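I spent a good part of February refreshing a web page. I am forty-four years old, I have a mortgage and a bad knee, and I was refreshing the results page of the Verstraete Certificate in Written English as if it had promised me a pony.

Some background, for those who come here for the bread posts. Last fall I signed up for an evening course at the adult learning center in Murley. The plan was to finish the teaching qualification I dropped out of in my twenties, and the college at Tatness wouldn't look at my application without a current English certificate. I pointed out that I was born speaking it. The woman in admissions said they heard that a lot, and sent me the form.

So I sat the exam. Two papers, one morning, in a sports hall in Stodadcombe with a basketball hoop directly above my head. The first paper was reading and grammar. The second was an essay, and you got a choice between "Describe a journey that changed you" and "Should towns have more benches?" I took the benches. I have never been changed by a journey, except the one to Stodadcombe, which involved a replacement bus.

I wrote 590 words in favor of benches. The limit was 600, and I remember feeling very smug about those last ten, as if I'd be getting them back as a refund.

Then came the waiting. The candidate handbook says results are published online "in due course," a phrase I would have been marked down for. The page itself had a box for your candidate number, a button, and a line of text reading "Results for this session are not yet available." I can tell you that it says this at six in the morning. It also says it at 11:40 at night, and while you're on hold with the dentist. My candidate number was 1068, and I typed it so often that I started entering it at the cash machine.

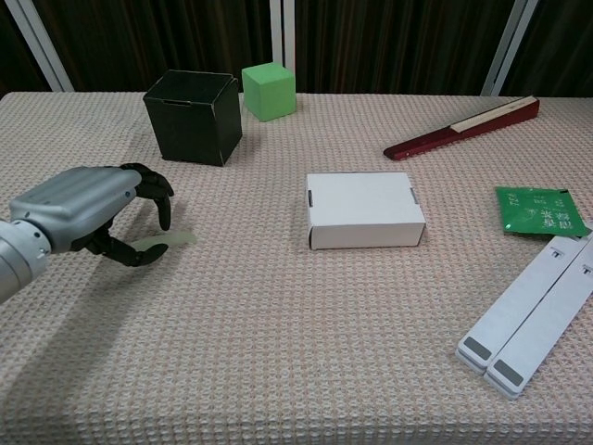
My study partner through all of it was Zubaida Malik, who sat next to me in class and is better than me at everything except parking. She has a degree in chemistry from somewhere that the college at Tatness also wouldn't look at, so she was in the same boat, only with more right to complain. She didn't complain. She made index cards. I still have a stack of them in the kitchen drawer, in her very upright handwriting: "affect / effect," "fewer / less," and one that says only "STOP USING SEMICOLONS" and was, I believe, made for me personally.

We had agreed not to check the page until we heard it was live. I broke this agreement in the parking lot. I found out later that she had broken it before I'd even started the car.

What gets me is how fast you turn back into a schoolkid. I manage a stockroom. People ask me where things are and I know. But give me a candidate number and I'm sixteen again, lying awake going over question 5, where you had to find the error in a sentence about a lighthouse. I said it was the comma. Everyone else in the corridor said it was the verb. I went home and wrote the sentence out from memory on the back of a gas bill, and it looked worse every time I read it. My husband's opinion was that there was nothing wrong with it at all, and that he'd quite like to visit the lighthouse.

The results went up in the middle of an afternoon, with no email and no warning. I was on a stepladder at the time. My phone buzzed and it was Zubaida, and the message said "ITS UP," with no apostrophe, from a woman who had made me an index card about exactly that.

I climbed down, typed in my number, and got a page telling me the server was busy. Same again. Then it wanted me to prove I was a person by clicking on pictures of traffic lights, and I failed that, which didn't feel like a good sign for the rest of it. On the fourth or fifth go, it loaded.

Pass with merit. Reading and grammar was fine, nothing to frame. The essay came out higher than I'd dared hope, so somewhere out there is an examiner who feels strongly about benches. There's no breakdown by question, so I'll never know about the comma. I've asked if I can pay for one. There is a form, and a fee, and my husband has asked me to please not.

Zubaida got a distinction, obviously. We went for cake at the place across from the center and she was very gracious about it for the length of one slice.

For anyone waiting on the next session: write your candidate number down somewhere other than your hand, and take the paper slip with you on the day, since the website wants the session code off the back of it as well. Mine was in the pocket of a coat I'd lent to my sister. She read it out to me over the phone twice, and the second time it was a different code.

The printed certificate comes by mail in due course.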